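5th November

Gretel wants the deposit by the end of the week, so I have spent the evening with the Llanos brochure, a pencil and a bad temper. "The Great River and Plains Journey," 19 days, four countries by rail and boat. I read the whole thing twice and still couldn't tell you how many of those days we spend sitting down.

Day three is the one that gets me. We "discover the old town at leisure" between a train that gets in at noon and a boat that leaves at five. I did this sort of thing in May with Pluser and I know what leisure means. It means a parking lot, a guide with a paddle, and a café that has an arrangement with the guide. Jadwiga Tomaszewski, who was on that trip too, keeps telling me it was wonderful and that I have forgotten. I wrote it all down at the time. Page after page about the waiting.

Packing, in theory. Gretel says one small bag each and hand washing on the way.

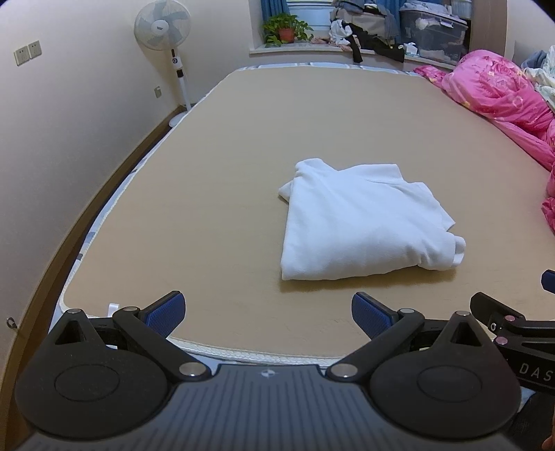 White top, folded.

Then the money. The price on the front is for two sharing, in a cabin on the lower deck, if you leave on one of three dates, all of them gone. The single supplement is on page 57, after the maps. Who puts a price on page 57? Port fees are extra. So is dinner on six nights, though the brochure calls these "free evenings to explore local flavors." I asked the woman at Grultier, who sells the trip for Llanos, whether the flavors came with a discount. She said she would look into it. That was Monday.

I should be fair. The train across the plains does sound good, and I have wanted to see that country since I was a girl with a library atlas. Gretel read the passage aloud over the phone, the part with the herons, and I went quiet for a bit. She took that as a yes. She takes most things as a yes.

Kiri Rewi went with them last year and I called her after supper. Her report: the boat was clean, the food was brown, the second guide knew far more than the first, and the "private concert" was a man with a keyboard in the breakfast room. She would go again. I asked her why and she said the mornings. I couldn't get any more out of her than that — she had something in the oven.
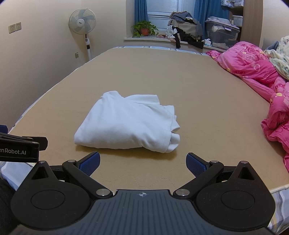
Same evening, on the tan quilted cover. Lopsided.

Questions for Grultier tomorrow:
Is the 77 per person for tips required or "suggested"?
Which side of the train is the river on?
What happens if the boat can't run? Kiri says a bus. The brochure says "alternative scenic transport," so a bus.
Can we skip the carpet workshop?

Gretel thinks I am looking for reasons to stay home. I am looking for a straight answer about the carpet workshop. If they give me one I'll pay the deposit, 20 percent and not a cent over, and she can have the window seat as far as the border.

Must find the other travel plug.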